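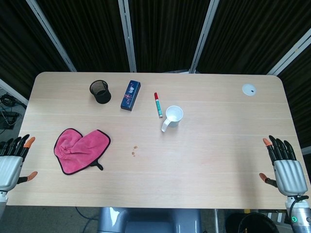 Oak table, rounded corners. 

Kiditz at Cisterwood
Spring walk-through, March
Walked by Hường Chu and Jaxon Sandhu, comments written up by Hường

Key: OK means leave it alone. WATCH means look again next month. FIX means it needs a name next to it, and I have put one.

Thank you to everybody who let us poke about under sinks and behind curtains during nap time. We tried to be quiet and mostly managed it, apart from the business with the broom closet, for which I am sorry. As always, the comments run longer than the boxes, but I would sooner write too much than have one of you standing in a hallway wondering what I meant by "loose."

FRONT DOOR AND ENTRY

Door closes and latches by itself: OK
Jaxon adjusted the closer in January and it has held nicely. It used to slam hard enough to wake the baby room.

Finger guard on hinge side: FIX (Jaxon)
The bottom of the strip has come away from the door. A child can get a finger behind it, so please keep the little ones back from that side until the new one is on.

House number visible from the street: OK
The 438 is easy to read now that the holly has been cut back. Hưng Lý did that on his own time and the whole entry looks brighter for it.

Floor mat lies flat: WATCH
One corner curls when it rains. If you see it curled, turn the mat around, and if both ends are curling, roll it up and put it away.

Sign-in clipboard and emergency contacts: OK
All contact sheets were updated at the start of the year. Two families have moved since then and I have their new addresses.

HALLWAY

Exit path clear, full width: FIX (everyone, me included)
We found the double stroller, a bag of donated coats and my own rain boots. The coats have gone. The stroller lives in the side porch and I would love to see it there every evening.

Night light and emergency light: OK
Both came on when we pressed the test button, and the emergency light stayed on for the whole time we stood there chatting.

Smoke alarm: OK
New battery, tested, very loud. Thảo Lưu took the toddlers out to the yard first, which was kind to everyone's ears.

Coat hooks: WATCH
The hooks at child height are the round kind and they're fine. The third one along turns in your hand. Jaxon tightened it but thinks the hole in the wall is getting tired.

KITCHEN

Fire extinguisher: OK
Tag 761, needle in the green, pin in place, hanging where it ought to. It was a bit dusty on top – so was I by that point in the morning.

Cabinet locks: FIX (Hưng)
The lock under the sink works. The one on the tall cabinet opens if you pull at it twice, and our older ones have certainly learned to pull at things twice. Everything with a warning label has gone to the top shelf of the laundry room for now.

Stove knob covers: OK
All on. Please put them back after you've cooked, even if you're about to cook again.

Refrigerator temperature: OK
Cold enough at the front and at the back. The log was filled in every day but one, and I know who it was, and she has already brought me a muffin.

Allergy list posted: OK
It's on the inside of the pantry door, dated, in big letters. If a parent tells you something new at pickup, write it on the list first and tell me second.

Gate between kitchen and playroom: WATCH
It latches, but you have to lift it slightly. That's fine for those of us who know and not so fine for a substitute.

TABLES AND CHAIRS

Corners and edges: OK
We ran our hands along every edge in the building looking for splinters. I do like a rounded corner. The old square craft table that came from the Quách family has its corner bumpers on, and they're all stuck down firmly.

Legs and bolts: FIX (Jaxon)
The craft table rocks. He'll bring the right wrench next time. Until then please don't fold paper under the leg, as the children pull it out and then we have a rocking table and wet paper.

Small chairs: WATCH
One green chair has a hairline crack near the back of the seat. I put tape on it so that we can see whether the crack grows past the tape. If it does, the chair goes out.

PLAYROOM

Bookcases fastened to the wall: OK
Jaxon leaned on each of them with real enthusiasm and nothing moved.

Outlet covers: OK
Every outlet has its cover. There are spares in the top drawer of my desk, in the tin with the buttons.

Window blind cords: OK
All cordless now. The last of the old ones came down over the winter.

Space heater: FIX (me)
Somebody kindly brought in a 500 watt heater during the cold snap. It was a generous thought and we did need the warmth, but we don't use portable heaters in rooms with children. It's in the office with a note on it and the owner is welcome to take it home.

Toys: WATCH
The wooden train has a wheel that comes off. The Coven puppet theater (yes, that's still what the children call the one with the three witches) is missing a screw at the top, and its curtain rod should be checked again next month.

YARD

Fence and gate: OK
We walked the whole fence and found no gaps. The gate latch could use a drop of oil.

Sandbox cover: FIX (Hưng)
Split along one side. A cat has been by.

Ground under the climber: WATCH
The wood chips have thinned out at the bottom of the slide. Joar Lie has offered us a load from his own trees and I've said yes please, provided they're clean and there are no nails in them. Rake what we have back under the slide each morning.

Before the next walk-through, would you each please read the sheet for your own room and initial it? The sheets are on the hook by the office door. If you disagree with one of my OKs, cross it out and tell me – I won't be hurt, and I'd much rather come and look again.

Hường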